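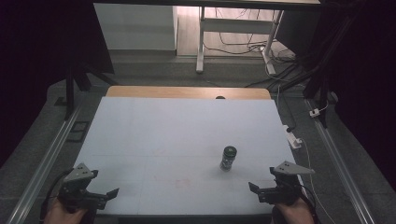 The Big White Table, and Everything That Happens On It

Posted in: Rooms, Tables, Lorham

588 views | 5 comments | Share

So many of you asked about the table after the last gallery that I figured it deserved a page of its own! This is the downstairs room at our place in Lorham, with the gray carpet, and the table that has slowly taken over my life since August. I've kept the notes short (short for me, anyway). Grab a coffee.

The table itself

It's a light wood table with a big white board laid on top, and I love the two together more than I expected to. I was all set to paint the wood white and be done with it. Then I put the board down to see the size and caught that warm tan edge along the back, and the paint went straight back to the garage. The table came from Pirwood, a secondhand furniture place out past the feed store. I paid more than I meant to and I'd do it again.

Why white

Everything shows up on white! I used to work on a dark oak desk, and small things just vanished on it, screws, beads, the backs of earrings, you name it. Now if I drop something I see it right away. The downside is that I see everything else right away too, crumbs included.

The seams

Yes, you can see faint lines in the top, like a grid. A couple of you wrote to ask if they bother me. They did for about 3 days. Now I kind of like having them, and I catch myself lining things up along them without meaning to, coasters, envelopes, my phone. If you want a perfectly plain surface you may feel differently, so go look at one in person before you decide.

The smudge

There's a faint reddish spot near the lower middle and I have no idea what it is. I've tried dish soap, I've tried baking soda, I've tried the stuff my sister swears by that smells like a swimming pool. It's still with us. If you have a trick that doesn't involve sandpaper, the comments are open. I'd really like to hear it!

The little bottle

I get asked about this one a lot, for such a small thing. Dark bottle, nearly black cap, pale band for a label. I like it standing up all by itself on that much white, where it throws a soft little shadow. My husband says I could just put it on a shelf. He is welcome to put his own things on a shelf.

I do think it's a good lesson in what to leave out on a big surface. One small dark thing looks as if you meant it. Get up to a tray and a candle and a pile of mail and suddenly it's the kitchen counter all over again.

Power at the edge

A white power strip at the side of the board was the best small decision in the whole room. I got tired of crawling around on the carpet every time something needed charging. White on white, so it mostly minds its own business. The cord I'm less happy with. I keep meaning to buy those sticky clips and then I come home from the store with everything except the clips.

The carpet

Dark gray, and it came with the house. We talked about tearing it up when we moved in and I'm glad we ran out of energy. It's warm under bare feet in the morning, it's quiet, and it makes the white top look bright. It also eats small dark things (see above about screws), so a flashlight lives in this room now.

Ado's corner

Ado is our dog, for anyone new, and he has opinions about this table. He sleeps under it when it rains. Getting him to move so I can vacuum takes cheese. If you ever hear a thump in one of my videos, he has stood up too fast and forgotten where he was.

The height question

This one came up in my inbox more than anything. Mine is regular dining height, and I use it sitting and standing. If you're tall and you plan to stand, try something higher first. My neighbor Keir Tennant is a big guy and he lasted through one evening of sorting slides with me before he went home and lay on his floor. He's since put blocks under his own table and is very pleased with himself.

Keeping it clean

I wipe it down every Monday with a damp cloth and a drop of dish soap, then a dry towel. The seams need an old toothbrush now and then. Don't soak them! I let a wet cloth sit overnight once and worried about it the whole next day. Also, lift things up when you move them. Dragging a lamp across a white top is how you learn what the bottom of the lamp looks like.

What I'd change

The white isn't perfectly even from one part to the next. In the daytime I don't notice, and then in the evening I do. I might look for one single big sheet someday, if I can figure out how to get it down our stairs, which have a turn in them that has already beaten a couch. I also want a better chair. The one I've been using came from the Moffat church sale and it squeaks every time I reach for anything.

That's most of it. I'll do the upstairs landing next if I can get the boxes out of the way.

5 comments

Junebug: I have the same gray carpet and was about to hate it. You may have saved it!

Paula R.: Try a white eraser on the red spot, the kind for pencils. Go easy and test it in a corner.

mapleandthread: How do you keep the cat off? Oh wait, you have a dog. Never mind.

Paula R.: Also please show us Ado.

Keir T.: The blocks were a great idea and I stand by them.

Share this gallery: Email | Print | Pin
403 shares

Recent galleries
- The Pantry Before and After (Mostly Before)
- Window Seats I Have Sat In Around Lorham
- A Morning at the Moffat Church Sale
- 3 Ways I've Hung the Same Curtain
- Ado Helps With the Laundry

Contact | About this site | All galleries
All words and photos are mine, please ask before you borrow them.
Back to top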